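About the Pirihi Robotics Club

The Pirihi Robotics Club is the student robotics society of Brarker College. It is open to every student of the College, whatever their course of study, and no earlier experience with machines or programming is asked for. Members meet in the Ustov Workshop on the ground floor of the engineering wing during term, and for one full week in April, when the annual demonstration is prepared.

The Club was founded by a small group of second-year students who wished to continue a coursework project after it had been marked. Their first arm could lift a pencil. The College has since given the Club a permanent room, a yearly materials grant and a place in the prospectus. The workshop now has 200 square metres of floor space, shared with the model-making class, and the Club has the use of 2 full-size arms.

What we work on

The main project at present is Sastireo, a long-term study of picking and sorting. Students write and test programs that guide an arm to a small item in a bin, close the gripper on it and move it to another place. The items are ordinary things of mixed shape and colour. Clear and shiny pieces are included on purpose, as they are difficult for a camera to tell apart from bare metal. The project log holds 1,767 attempts, each entered by the student on duty together with a short note on the outcome.

Members join one of three groups. The mechanical group looks after the grippers, the bins and the benches. The software group is responsible for motion and vision. The records group keeps the log, prepares the term report and maintains these pages. Students may change group at the start of any term, and many do.

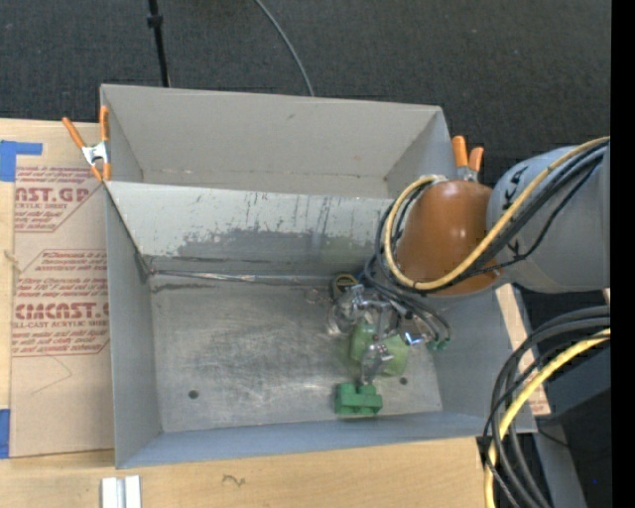

The arm over the divided sorting bin, with the gripper close to a dark green block.

Much of the equipment is built or adapted by the students themselves. Stands, guards and fixtures are drawn up by members, checked by a supervisor and made in the workshop. New fittings are usually clamped in position for a trial period before anything is drilled or fixed – a practice which has saved a good deal of sheet metal.

Supervision and safety

The Club is supervised by Nermin Aksoy, Senior Tutor in Mechanical Engineering, who has held the post for 9 years. A trained member of staff is present whenever an arm is under power. All new members complete the workshop induction before their first session and sign the safety register. Eye protection is provided. Long hair must be tied back, and bags and coats are left in the lockers outside.

Competitions and visits

The Club enters the Brarker Schools and Colleges Handling Challenge each year, in which teams must clear a bin of unfamiliar objects within a fixed time. It also receives visits from local secondary schools. Visiting pupils are shown the arms at work and may try a simple program of their own – groups are kept small for this reason, and teachers are asked to book well in advance.

Joining

Applications are accepted at the start of each term. Forms may be collected from the workshop office or from the College reception desk, and should be returned with the signature of a personal tutor. There is no membership fee.

Page last reviewed: Oct 19, 2025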